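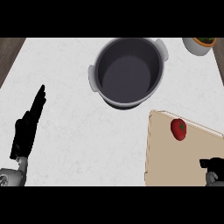
Thursday, October 3, 2024. Madder bath, second run

Same wool as the May batch, Prikdale two-ply, mordanted with alum last week and kept damp in a bag. Wilson Marulanda weighed out the root before I got in and left it soaking in tap water. I put in a pinch of chalk as well. The Cestness water is softer than what we had at the old place and I think that is why the May skeins came out closer to brick than red.

Heat on at the lowest setting. It took most of the morning to get up to 60 C and I held it there for two hours, stirring when I remembered. It went over once, to 68, while I was on the phone with Corar about the missing invoice. Pulled the pot off the ring until it dropped back. Might see some brown from that. 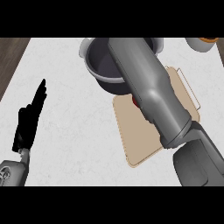
Color at the end of the first hour was already deeper than May. I lifted one skein to check and it was even except near the tie, which was too tight again. Use a looser figure eight next time, in cotton and not the nylon string. For the exhaust bath I want a wider vessel so the skeins can lie flat. A pot with two ear handles at the rim, like the dark gray one with the lighter rim in the picture, would be easier to lift and drain than the bucket. Whatever we pick stays in the dye room and gets marked.

Skeins left to cool in the bath overnight, lid on. Rinse tomorrow, no soap until the second rinse. Wilson wants a piece for the light test, so cut him a short length before washing and another after.

Stock: 600 g of root left in the blue tub, enough for one more full run. The Hubáček order has to be in by next week if we want the finer grind. Their last bag was dusty but gave a cleaner color.

To do:
Strain the spent root and dry it for the exhaust bath.
New battery for the thermometer.
Label the May skeins, they are still in a heap on the shelf.
Ask Corar about the alum, we were charged for 20 kg.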